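Kadodik en el café: mi opinión después de la jornada de puertas abiertas

Pues por fin lo vi. Llevaba meses leyendo cosas sobre Kadodik, el sistema de Nikzad para que un robot de dos brazos se encargue de las mesas de una cafetería (colocar cartas, retirarlas, dejar todo recto para el siguiente cliente), y en agosto de 2021 fui a la jornada de puertas abiertas que montó Osuvum, que es quien lo distribuye. Me fui de allí con más preguntas que antes, pero contenta.

Aviso de entrada: yo llevo un local pequeño y no soy ingeniera. Lo que me interesa es si me ahorra trabajo y si me va a romper algo.

Nos recibió Valentyna Zinchenko, que lleva la parte de entrenamiento, y me gustó que empezara por lo aburrido. Antes de enseñarnos nada en movimiento nos explicó cómo se le enseña una tarea: una persona la hace a mano, despacio, muchas veces, y el sistema aprende de esas repeticiones. Para la tarea de las cartas usaron 804. ¡804 veces levantar una carta y volver a dejarla! Yo habría dimitido en la número veinte. Valentyna decía que lo difícil del ejercicio es el material transparente y el brillo de las mesas, porque el sistema confunde el borde del soporte con un reflejo, y por eso insisten tanto en repetirlo sobre mármol pulido.

Luego está el asunto del agarre, que a mí me pareció lo más curioso de la mañana. Con una sola mano la carta se vence hacia un lado, así que todo se enseña a dos manos, y hay varias maneras: sujetar por los dos costados, una mano arriba y otra abajo, pinzar una esquina mientras la otra mano aguanta por debajo...

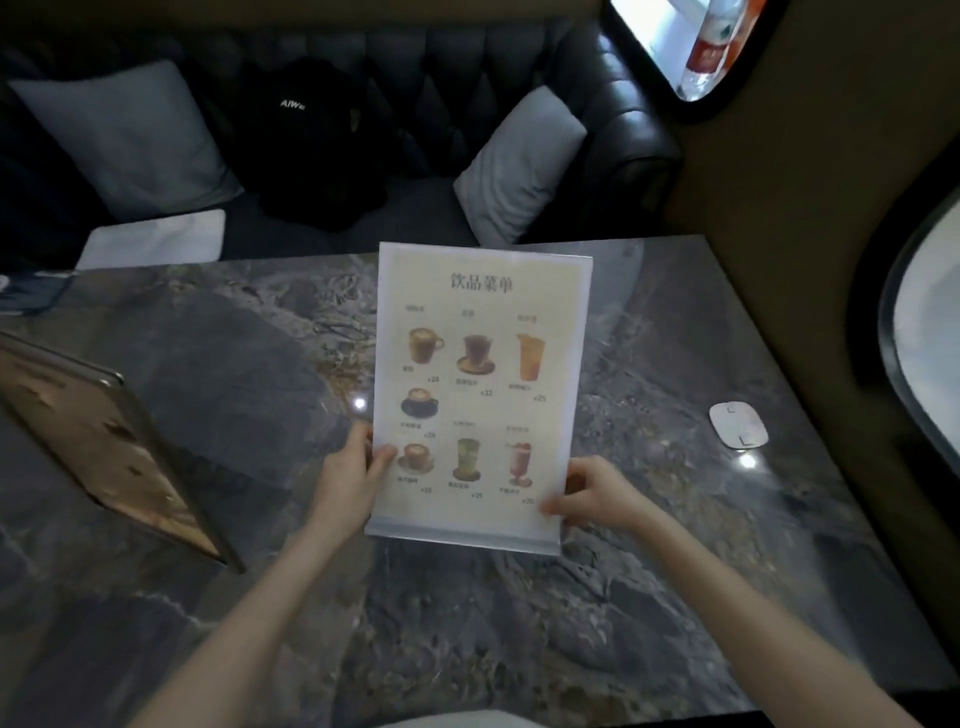

Carta de bebidas, una mano a cada lado. 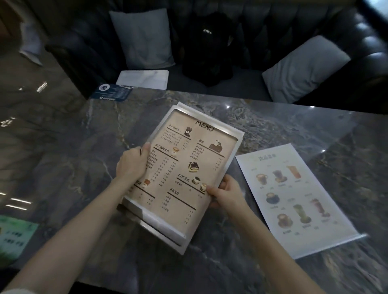 Carta de cafés y postres, inclinada, con una mano arriba y la otra en la esquina inferior.
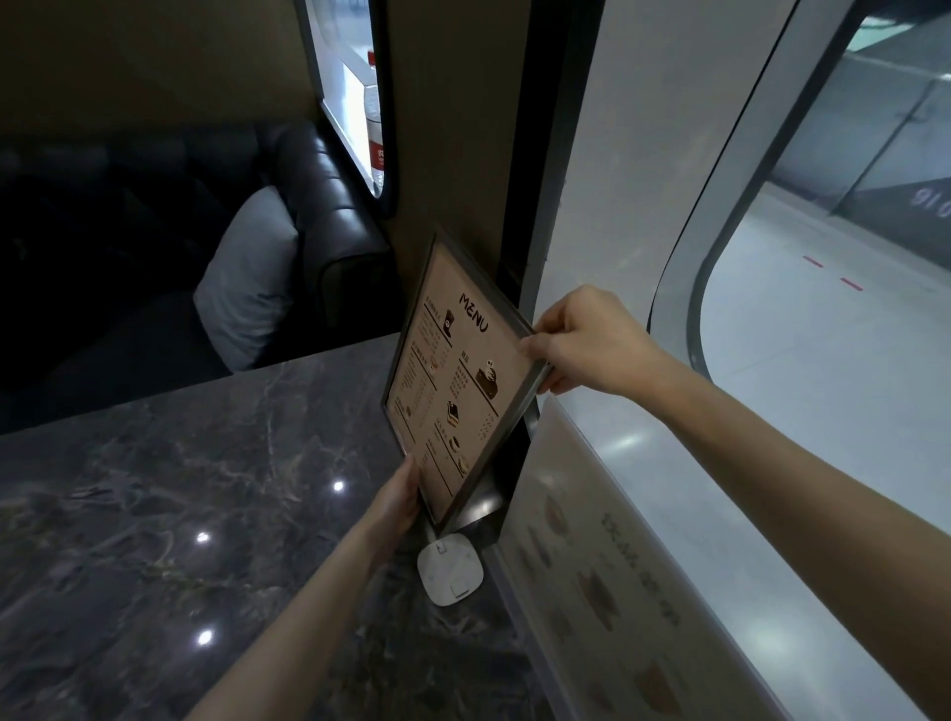
¿Hay que volver a entrenarlo si cambio las cartas de mi local?

Depende del formato. Si solo cambia lo impreso y el soporte tiene una forma parecida, el sistema se apaña con lo que ya sabe; si se pasa a una carta muy distinta, por ejemplo un cuadernillo blando, hay que grabar repeticiones nuevas, y eso se paga aparte.

Y ahora la demostración en sí. El robot preparó una mesa entera en siete minutos, y lo digo con cariño, pero yo lo hago mientras hablo por teléfono. Va lento, muy lento, sobre todo cuando se acerca al soporte: se para, corrige, se vuelve a parar. Eso sí, una vez que lo tiene agarrado se mueve con una suavidad que no me esperaba. Dejó la primera carta perfecta y la segunda un poco torcida - a mí me habría valido, a Valentyna no, y la repitió.

Lo que me gustó: el ruido, que es poquísimo (se podía charlar al lado sin levantar la voz), y el botón de parada, grande y donde tiene que estar. También que nos dejaran acercarnos y preguntar todo lo que quisiéramos sin meternos prisa.

Lo que no tanto: cada brazo levanta 400 gramos como máximo, así que de bandejas cargadas ni hablamos. La aplicación está a medio traducir y la pantalla de ajustes es un lío. Y el alquiler son 873 euros al mes, sin contar la instalación, que para un sitio como el mío es una barbaridad.

Coincidí en la visita con Ishbel Forsyth, que probó hace tiempo el sistema de Skutside en su hotel, y comparamos notas en la puerta. Según ella el de Skutside es más rápido pero mucho más bruto, y en enero acabó devolviéndolo. Kadodik le pareció más fino con las cosas delicadas. Yo no he visto el otro, así que lo dejo como opinión suya.

¿Lo compraría? Para mi local, de momento, paso. Si tuviera treinta mesas y un turno de noche en el que dejarlo trabajando solo, me lo pensaría bastante en serio - por la noche la lentitud da igual. Le pongo tres estrellas y media, y si arreglan la aplicación subo a cuatro. Ya me he apuntado a la próxima visita, que quieren enseñar la recogida de tazas.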